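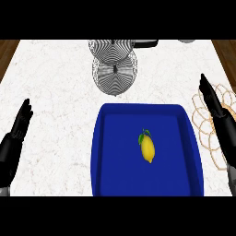

Prep line automation, what changed for your crew?

Started by mtovar_kitchens
November 18, 2019

We run a commissary kitchen, 1,356 trays on a normal day. Fistport is setting up two-handed units for our produce station. The render is their simulated station, with a lemon in the blue tray between the hands. Management says no layoffs. I'd like to hear from people who already have these on the floor.
Macario

oanh_t
We got two units from Prarnex in June. Nobody was let go, but two people who left weren't replaced. The job is different now. I used to cut and portion. Now I load trays, clear faults and sign the log. Same pay grade, and I think that part is wrong.

whitlock_a
Disagree on the pay. Loading trays is easier than ten hours with a knife. My wrists quit hurting after the first month.

oanh_t
Easier on the wrists, sure. But when it stops, I'm the one who has to get it going with the line backed up. That's a technician's task and it should be paid like one.

R. Zamudio
Ask who does the training and whether it's on the clock. At Bermúdez we got one afternoon and a binder. Also ask what happens to the tray layout. A simulated counter doesn't tell you how your own station will be set up on a Friday rush.

whitlock_a
Ours was fine once they marked tray positions with tape. Took 10 minutes.

anayeli.arellano
Shop steward at Pivach. Get the job description rewritten before the units go live. We waited, and it took 300 days to get a new classification. The people on that station did the new work at the old rate the whole time.

mtovar_kitchens
Thanks. Anayeli, could you send me the wording you ended up with? I have a meeting with the plant manager next week and will ask about training hours too.

anayeli.arellano
Sent. Check your messages.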